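Plaltier demonstrations, September progress report
Prepared for Fluleck by the Tekville collection team

We promised 33 usable examples of the cup task and have them, along with a pile of unusable ones you are not paying for.

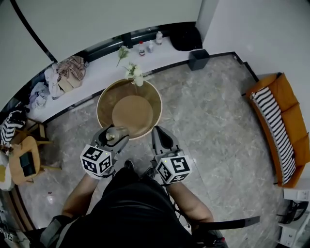 Most of the month went to grasping. Glass is still the worst of it, and a small clear cup like the one in the left gripper, held near the table's gold rim, makes every wobble look like policy. We now record 12 takes per sitting, then stop and check tracking.

Labeling is 4 sittings behind. Ding, our review tool, has opinions about file names -- we have given in.
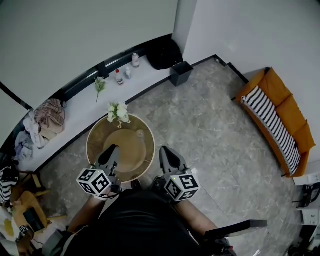 Two-handed starts are the next item in the budget. Both grippers wait at the near edge of the round table, with the drinking glass standing farther in, and we want that opening pose kept consistent across operators. We are asking for 2 more operators and no new furniture.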